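Two Arms in the Shared Workshop: Project Report
Yabsira Fikre and Edvin Grønli

We had one term, a corner of the Tratstead workshop and a budget of 658 pounds for everything that wasn't lent to us. What follows is mostly what we did with the table.
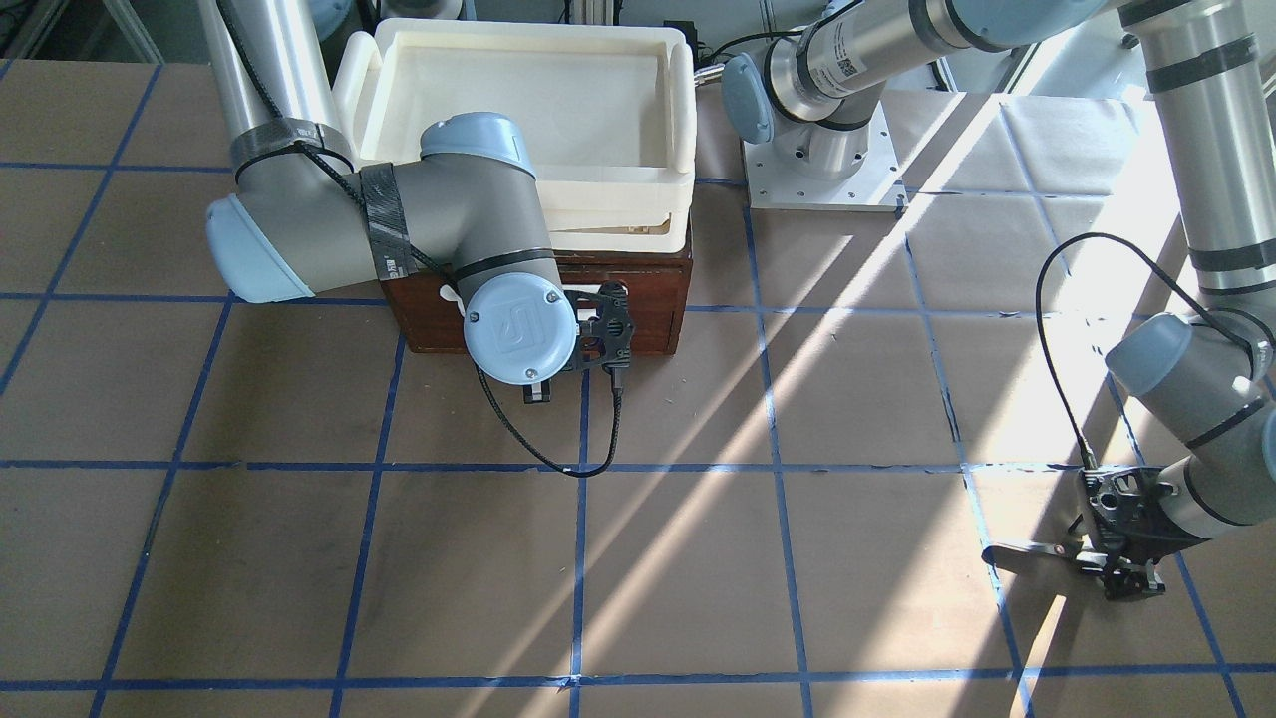
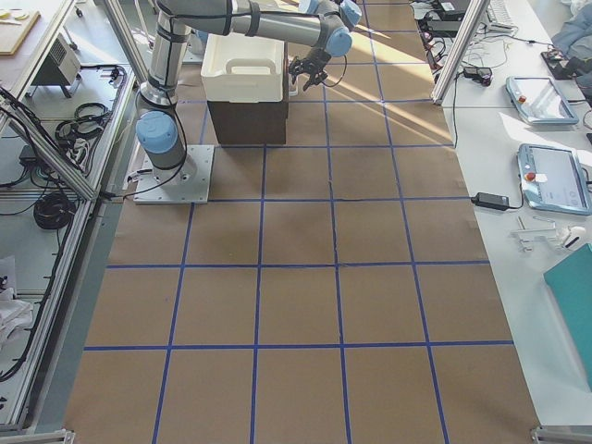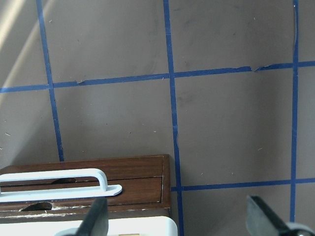 Our question was a simple one, and we are still rather fond of it: could two beginners get a pair of arms to share a worktop and put small things away without bumping into each other? Kazimiera Mazurek, our ever-patient tutor, told us to sort out the surface before writing any code, and she was quite right! The blue tape grid gave us a shared way of talking about places, so one of us could call out a square and the other could type it in. It does lift and go ragged in spots, and next time we would press it down properly and buy a better roll. The drawer with the pale handle was the hardest job by far – we ran it 22 times in June and got it open on 17 of them, mostly once we had slowed the approach right down. Gerasimos Xenos kindly lent us his spare clamps, and we still owe him two of them.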